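Notes for week 9, Friday, April 9, 2021

# Action chunks, and why your arm stutters

Last time we trained a plain policy that looks at one camera image and spits out one joint command. A bunch of you ran it and wrote to me that the arm shivers. Yes! Mine did too, for most of a weekend.

Here's what's going on. The policy makes a small mistake, the arm ends up somewhere the demos never went, the next guess is a bit worse, and so on. On top of that, people pause when they teleoperate. A pause in the data looks like "when you see this image, stay put," so the arm learns to sit and think about its life.

## Predict a few steps at once

The fix for this week is to have the network output a short run of commands instead of a single one. We'll use a chunk of 4 to start with (go longer later if you like, it's one line in the config). You run the chunk, grab a new image, and predict again.

Two things to watch:

- Long chunks are smooth but slow to react. If a block gets bumped mid-chunk, the arm keeps going where it was going.
- The seams between chunks can jerk. Truvitz has a blending option that averages overlapping predictions. Turn it on only *after* you've seen the jerk for yourself, please.

## The data

The set is called Tremell. It has 119 demos, all on the toy kitchen, all block moves around the stovetop. I know that sounds small, but for one kitchen and one kind of task it'll get you surprisingly far.

Train for 2000 steps first and look at the loss on the held-out demos, then decide if you want more. I'd bet most of you will want more (I always do, and it's usually a waste of an evening).

## Where the gripper decides

Most of the trouble lives in the last little stretch before the fingers close. Up high, being off by a bit costs nothing. Down by the block, with a pot right behind it, the same error means you hit steel or close on air. 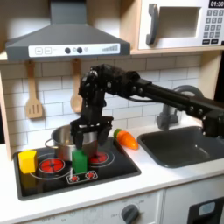 So when you plot your errors, don't average over the whole episode. Split it into the reach, the final descent and the close, and plot those separately. The script in the Ene folder does the split from the gripper height and the finger command. It's ugly but it works, and if you clean it up I will happily steal your version.

## For next time

1. Train with chunk size 1 and chunk size 4, same seed.
2. Make the split error plots for both.
3. Write a paragraph on which phase changed the most and what you think caused it.

Reading is the Fukano notes, first half only. The second half is on planners and we'll get there once the policies behave.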